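27/11/2018
글: 니둠(Nidum) 부모 모임 서기

카수비츠(Kasuvitz) 지역 니둠 부모 모임 정기 회의록

장소: 키오(Keogh) 거리 모임방
참석: 19가정
안건: 1. 지난 회의록 확인 / 2. 저녁 시간의 화면 사용 / 3. 잠자리 책 읽기 / 4. 실내 놀이터 핫사이드(Hotside) 단체 이용 / 5. 5월 가족 나들이 / 6. 기타

1. 지난 회의록 확인

지난 회의록을 읽고 한 곳을 고쳤습니다. "아이를 혼자 재우기로 결정했다"라고 쓴 문장은 "각 가정이 스스로 결정한다"라고 바꿉니다. 우리 모임에서는 재우는 방법을 하나로 정한 적이 없기 때문입니다. 이 수정에 모두 동의했습니다. 그 외의 내용은 그대로 확정합니다.

2. 저녁 시간의 화면 사용

이 안건은 지난번에 시간이 모자라서 이번으로 넘어온 것입니다. 먼저 각 가정의 형편을 들었습니다. 저녁을 준비하는 동안 태블릿을 보여 주는 집이 많았습니다. 부모 한 명이 늦게 퇴근하는 집에서는 그 시간에 다른 방법을 찾기가 어렵다고 합니다. 조부모님 댁에서 텔레비전이 계속 켜져 있어서 집의 규칙이 소용없다는 말도 나왔습니다.

시간을 제한하는 것에 대해 의견이 나뉘었습니다. 50분이라는 제안이 나왔고, 만화 한 편이 끝날 때 끄는 편이 아이에게 더 이해하기 쉽다는 제안도 나왔습니다. 두 번째 제안에 찬성하는 분은, 아이가 아직 시계를 읽지 못하는데 분으로 약속하면 부모만 아는 약속이 된다고 설명했습니다. 첫 번째 제안에 찬성하는 분은 만화 한 편의 길이가 모두 다르고, 아이가 금방 긴 만화를 고르게 된다고 대답했습니다.

끄는 순간의 울음에 대해서도 오래 이야기했습니다. 미리 한 번 말해 주고, 끌 때 버튼을 아이가 직접 누르게 하는 집이 있습니다. 이 방법은 어떤 날은 되고 어떤 날은 안 된다고 합니다. 식사 중에는 어른도 전화기를 보지 않는다는 규칙을 만들자는 의견도 있었습니다.

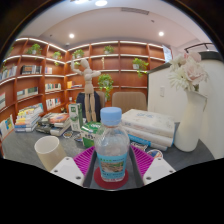 한 참석자는 이 의견에 반대하면서, 자신은 교대 근무를 하기 때문에 저녁 식사 중에도 직장 전화를 받아야 하고, 이런 규칙이 생기면 지키지 못하는 부모가 모임에 나오기 부끄러워질 것이라고 말했습니다. 또 규칙보다는 서로 어떻게 하고 있는지 듣는 것이 자신에게 더 도움이 된다고 덧붙였습니다.

이 말씀을 듣고 여러 분이 생각을 바꾸었습니다. 그래서 모임 전체의 규칙은 만들지 않기로 했습니다. 대신 원하는 가정만 한 가지 약속을 골라서 다음 회의까지 해 보고, 결과를 짧게 이야기하기로 했습니다. 잘 안 된 결과도 괜찮습니다. 종이에 써서 내지 않아도 됩니다.

결정: 모임 공통의 화면 규칙은 두지 않는다. 참여를 원하는 가정은 스스로 약속을 하나 정한다.

3. 잠자리 책 읽기

같은 책을 매일 읽어 달라고 하는 아이에 대한 질문이 있었습니다. 걱정할 일인지 묻는 질문이었는데, 비슷한 경험을 한 가정이 많아서 분위기가 가벼워졌습니다. 트럭이 나오는 책을 여름 내내 읽은 집도 있고, 마지막 장을 숨겨 놓았다가 아이에게 들켜서 처음부터 다시 읽은 집도 있습니다. 부모가 지루하면 목소리를 바꾸어 읽거나, 아이에게 다음 문장을 말해 보라고 하면 조금 낫다고 합니다.

두 언어를 쓰는 가정에서는 어느 언어로 읽어야 하는지 고민이 있습니다. 부모마다 자기에게 편한 언어로 읽는 집이 있고, 요일에 따라 바꾸는 집이 있습니다. 서기인 저의 집도 두 언어를 씁니다. 저는 발음이 완전하지 않아서 처음에는 한국어 책을 읽어 주기가 조심스러웠습니다. 그런데 아이는 제 발음보다 그림 속 고양이에 더 관심이 있었습니다. 이 부분은 회의 중에 제가 말한 것이므로 기록에 남깁니다.

책을 서로 빌려주는 일도 의논했습니다. 찢어진 책에 대해서는 돈을 받지 않고, 테이프로 붙여서 돌려주면 됩니다. 한 가정이 한 번에 3권까지 빌립니다. 책 안쪽에 이름을 쓰고 싶지 않은 가정은 작은 종이를 끼워 두시기 바랍니다.

결정: 다음 회의부터 책 교환을 시작한다.

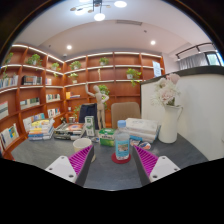 책을 집 안의 어디에 두는지도 이야기했는데, 생각보다 의견이 많았습니다. 높은 책장에 정리해 두면 보기에는 좋지만 아이가 스스로 꺼내지 못합니다. 바구니에 넣어 두면 잘 꺼내지만 밑에 있는 책은 잊어버립니다. 저는 위의 사진처럼 노란색, 파란색, 흰색 표지의 책을 책상 위에 그냥 쌓아 두는 방식도 나쁘지 않다고 생각합니다. 정리가 덜 된 느낌은 있어도 책이 늘 눈에 보입니다. 다만 아주 어린 아이가 있는 집에서는 쌓은 책이 떨어질 수 있으므로 낮게 쌓는 것이 좋겠다는 말씀이 있었습니다. 이 문제에 대해서는 따로 결정하지 않았습니다.

4. 핫사이드 단체 이용

실내 놀이터 핫사이드를 겨울 동안 한 번 함께 이용하는 안건입니다. 비가 오는 날에 아이들이 뛰어놀 곳이 필요하다는 점에는 모두 동의했습니다. 그러나 낮잠 시간이 문제입니다. 오전에 가면 동생이 있는 집은 준비가 힘들고, 오후에 가면 두 살 아이들이 자는 시간과 겹칩니다. 손을 들어 물어본 결과 오전을 원하는 가정이 더 많았습니다.

큰 아이와 작은 아이를 같은 공간에서 놀게 하는 것이 불안하다는 의견이 있었습니다. 지난번에 미끄럼틀 밑에서 두 아이가 부딪친 일이 있었고, 크게 다치지는 않았지만 부모님들이 많이 놀랐습니다. 이번에는 어른 두 명이 차례로 미끄럼틀 옆에 서 있기로 했습니다. 자기 아이만 보는 것이 아니라 그 자리에 있는 아이를 모두 본다는 뜻입니다. 이 점을 꼭 이해해 주시기 바랍니다.

간식은 각 가정이 준비합니다. 견과류는 가져오지 않습니다. 양말은 미끄럼 방지가 되는 것이 필요합니다.

결정: 오전에 이용한다. 날짜는 놀이터의 답을 받은 후에 알린다.

5. 5월 가족 나들이

아직 많이 남았지만 장소를 일찍 정하자는 요청이 있었습니다. 후보는 강가의 풀밭과 카수비츠 동물 농장입니다. 풀밭은 무료이지만 화장실이 멀고, 기저귀를 떼는 중인 아이에게 불편합니다. 동물 농장은 화장실이 가깝지만 유모차가 다니기에 길이 좁습니다. 날짜는 5월 29일이 제안되었고, 반대는 없었습니다. 장소는 다음 회의에서 정합니다. 유모차로 농장에 가 보신 분은 길이 어떤지 알려 주시면 고맙겠습니다.

6. 기타

- 아이가 열이 난 날에는 다음 날까지 모임을 쉬어 주시기를 부탁드립니다.
- 지난번에 남은 회색 장갑 한 짝과 작은 모자는 서기가 보관하고 있습니다.
- 회의 중에 아이가 울어도 밖으로 나가지 않아도 됩니다. 새로 오신 가정에서 질문이 있어서 다시 적습니다.
- 회의록에 틀린 한국어 표현이 있으면 알려 주십시오. 내용이 잘못 전해지는 곳부터 먼저 고치겠습니다.

다음 회의의 안건은 책 교환, 나들이 장소, 그리고 형제 사이의 다툼입니다. 안건을 더하고 싶은 가정은 회의 전날까지 서기에게 연락해 주십시오.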